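Nikley Steel Stock Bin — Open Top, High Back

Shop / Storage and Handling / Bins and Totes / Stock Bins

Item no. 1866-HB
Made by Nieminen
Ships from the Zasel warehouse
Usually leaves in 3 working days

The Nikley is a heavy open-top bin for parts, offcuts, castings and anything else that would split a plastic tote. It has a high back panel, two side walls and a lower front wall you can reach over. It can sit on a bench or on a shelf, or hang from a wall rail with the bracket set sold separately.

We have carried this bin in one form or another for six years. The current version has a thicker floor than the one we sold before February, and the corners are now welded on the inside as well as the outside. If you have the older bins, the new ones will sit next to them on the same rail but they will not nest with them.

Sizes

The bin comes in three sizes, called Short, Standard and Deep. All three are the same width, so they line up on a shelf. The depth from front to back is what changes. Most customers order the Standard. The Deep is a better choice for bar ends and pipe fittings, but check your shelf before you order, as it will overhang the narrow Stisto shelving.

A drawing with all measurements is on the Downloads tab. Please use the drawing and not a bin you already own, because the flange on the back panel was moved when the floor was changed.

Finish

Gray powder coat on the outside and on the back panel. The floor can be ordered coated or bare. Bare costs less and is what we suggest for metal parts, which will take the coating off a floor in any case. For damp rooms order the coated floor, or wipe the bare one with light oil now and then.

Other colors are made to order in lots of 30. Allow extra time for these. Made-to-order colors cannot be returned.

What is in the box

One bin
One label holder, clip-on
Two rubber strips for the underside
Instruction sheet

The wall bracket set, divider plates and lid are separate items. Dividers fit the Standard and Deep only.

Setting up

Peel the backing from the rubber strips and press them to the underside, one near the front and one near the back. Leave them overnight before loading the bin. If the bin is going on a steel shelf you can skip the strips, though it will be noisy when you drop things in.

For wall mounting, fix the rail to studs or masonry. Plasterboard anchors are not enough. Hook the back flange over the rail, push down until it seats, then fit the two lock screws from below. Do not hang a Deep bin from a single bracket.

The label holder clips to the front wall. It takes a standard file card cut in half. Dezső Dobos in our Zasel warehouse prints his on yellow card and says they can be read from the far end of the aisle, and we now keep yellow card in stock for anyone who wants it.

Load

The rated load is stamped on the back flange of each bin. It is for an even load on a flat surface. On a wall rail, use half the stamped figure. Do not stand in the bin or use it as a step.

Wear and care

Bins used for metal or hard blocks will mark quickly. Expect scuffs on the floor in the first weeks and bright patches where parts slide. The back panel keeps its finish longer than the inner wall below it, which gets hit every time something is tossed in. None of this affects strength. Touch-up paint is sold in a small can, but we would only bother with it on the outside.

Sweep the bin out before washing. Warm water and dish soap are fine. Avoid wire brushes on coated surfaces. Dry it with a rag, paying attention to the seam where the floor meets the front wall, as water sits there.

A gray metal bin with a scuffed floor and the finish flaked on the far wall:

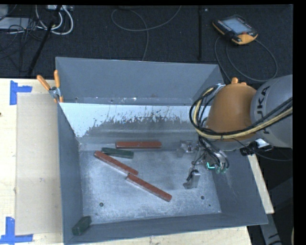
Customer comments

"Bought four Standards for the fabrication bench. Heavy to carry upstairs, no other complaints. I would like a lower front on the Deep." — Cadi Hopkin

"The bare floor rusted a little over the winter in our shed. Should have ordered coated. Cleaned up with oil." — Antigoni Lambrakis

"Rail arrived a few days after the bins. Bins are square and the welds are tidy. Label holder is loose on one of mine, and they sent another." — Chih-ming Yu

Questions we get

Can I drill it?
Yes. Use a step drill and take the burr off both sides. Drilling the floor does not void the guarantee. Drilling the back flange does.

Does it stack?
Empty bins of the same size stack with the high backs together. Loaded bins should not be stacked. The lid is a dust cover and will not carry another bin.

Is it food safe?
No. The powder coat has not been tested for food.

Can I buy a used one?
Sometimes. Returned bins with marks are listed under Seconds and sold without the label holder.

Guarantee and returns

Welds are covered for six years. The finish is not covered once the bin has been loaded. Unused bins can be returned within 30 days in the original carton. The buyer pays return freight unless the bin arrived damaged, so please open the carton before you sign for it.

For freight quotes on pallet orders, write to Krisztina Mészáros in the sales office and give your postal code and whether you have a loading dock.

Related items

Nikley wall rail and bracket set
Nikley divider plate — Standard, Deep
Nikley dust lid
Stisto narrow shelving
Touch-up paint, gray

Page last updated November 2, 2022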